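Weekend Housekeepers Wanted at Whitlock Guesthouse, Clestow

We're getting ready for a busy summer and would love to add two people to our housekeeping crew! You'll work alongside Finn Kleinschmidt, making beds, freshening bathrooms and getting rooms set for the next guests. 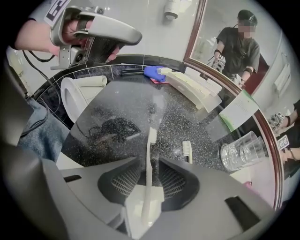 Shifts run from 9 to 2, with a paid break and lunch from our kitchen (the soup is really good). No experience needed — we'll train you for your first 7 shifts, and you won't be on your own until you feel ready.

You should be comfortable on your feet and fine with stairs. We have 14 rooms over three floors and no elevator.
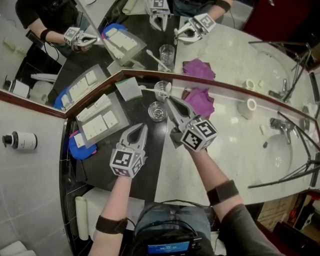

Students, retirees and people coming back to work are all very welcome. Bus 65 stops right outside.

To apply, send a few lines about yourself to Yevhen Prokopenko at the front desk, or just drop in and say hello. Please apply by 9 Jun 2026.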